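The Slow Club

October 26, 2023

The robotics club at Rerkum Community College has no robot. I found this out on my first visit, after driving out there expecting at least something on wheels. What it has is a table, a shelf rack, some kitchen containers and a pair of grippers that students operate with their own hands, over and over, so that a machine might one day learn to tidy up from the recordings.

The club calls this the Pesonen project. It started in June, and the goal, according to the sheet taped to the door, is 1000 demonstrations of putting dishes on a shelf. I have covered school robotics for long enough to distrust any number with that many zeros. 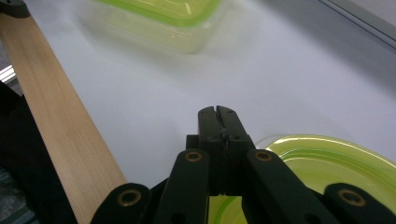
Teodoro Bautista, who is in his second year and does most of the scheduling, thinks the number is modest. He wants variety, he told me, and he worries that everyone picks things up the same way. I asked what variety meant when the same green plastic kept turning up. A see-through lime container stood on the white tabletop, a lid with raised rings lay flat nearby, and the gripper was pointed at the table with its two fingers pressed together. He said the positions change. I said positions are cheap. He agreed with that faster than I expected and went back to work.

Sessions run 15 minutes, then somebody else takes over. The club has 14 members on paper. Six showed up the night I stayed to the end, and two of those were mainly there to finish a chemistry assignment. 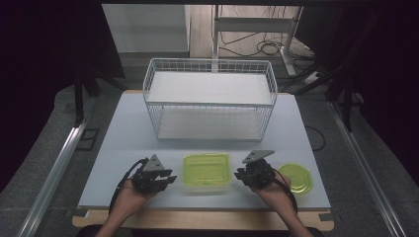
What do the students learn from this? Their adviser, Hagos Gebremichael, gets the question from parents and from the dean, and his answer is patience and bookkeeping. I'm only half sold. Working with one gripper in each hand, a cable running off each of them, and a two-tier wire rack waiting behind the container, a student does have to plan a move before making it. That is a skill. Whether it's an engineering skill I couldn't say, and when I pressed him Gebremichael changed the subject to grading.

He is more convincing on the failures. The club keeps a log of bad takes, with a reason beside each one, and I read several pages of it. "Dropped lid." "Forgot to start." "Talking." One entry just says "Terkeck again," a reference to the recording software, which the students wrote themselves and named themselves and now complain about as if a stranger had sold it to them. 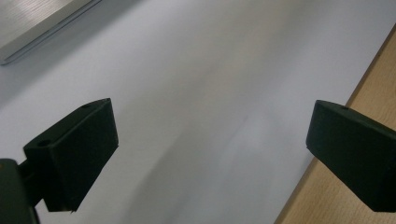

Open fingers over the white work surface.

The bigger promise is the one I have trouble with. In spring the club plans to enter the Tralov Student Challenge, where teams train a model on their own data and run it on an arm supplied by the organizers. Bautista's team has never touched that arm. They will get one afternoon with it before judging. Every student I talked to said the recordings should carry over, and when I asked how they knew, I heard a lot about papers they had read.

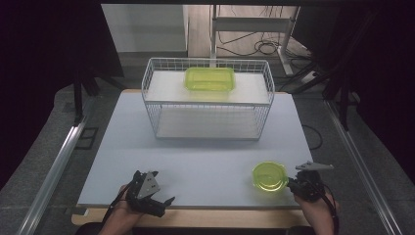

They may be right. Other people's results look good, and a college club can't be blamed for trying what it can afford. But I have watched teams spend a year on a method and find out on a gym floor that the lighting was different. I asked Bautista what the backup plan was. He said they would record more.

I plan to be at the challenge, and I've asked to see the log again before then.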